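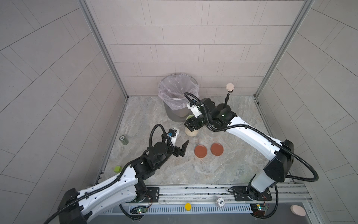

Grout and I have been enemies since we moved in. The last owners tiled everything that stood still, and the bathroom, the laundry room and the back hall all have those pale gray lines that look great for a month and then go the color of old dishwater. I've tried most of what people recommend by now, so here's what stuck.

Start dry. I used to go straight in with a spray bottle and all I made was mud! Vacuum first with the brush attachment, get into the corners, then wipe with a microfiber cloth.

For regular dirt I mix baking soda and warm water into a paste, about as thick as toothpaste, and leave it on the lines for ten minutes or so. Then scrub with an old toothbrush. A stiff nylon brush is quicker on floors but please skip the wire ones, I scratched a whole row of tile by the tub that way and I still see it every morning.

My neighbor Modupe Okoro swears by vinegar and we have agreed to disagree. It's fine on plain ceramic once in a while (rinse well) but keep it far away from marble or any other natural stone. It etches, and the dull spots don't wash off. If you aren't sure whether your floor is real stone or a lookalike, use a pH-neutral cleaner and sleep easy.

Mildew in the shower is a different job. Oxygen bleach powder dissolved in hot water, window open, gloves on. Let it sit, scrub, rinse twice. Never mix it with anything else under the sink. I do ours in March and again in the fall, and in between I just run a squeegee down the walls after the last shower of the night. My kids claim they do this too. They do not.

Sealing! I put this off for years. You want the grout bone dry, so give it a full day after cleaning, then brush the sealer along the lines and wipe any extra off the tile before it hazes. To see if yours needs doing, drip a little water on the grout. If it beads up you're good, if it soaks in and goes dark, get the brush out. I do 2 thin coats and keep everyone out until the next day, which in our house means signs on the door and a bribe.

Cracks where the wall meets the floor should be filled with caulk and not more grout. The corners move a tiny bit with the seasons and grout just crumbles out again. Run painter's tape along both sides, smooth the bead with a wet finger, and pull the tape while it's still soft.

Next time I'm tackling the oven door, the gap between the two panes of glass, where there is a crumb I have been looking at since last Thanksgiving.

Morenike Iyamu
11 Oct 2025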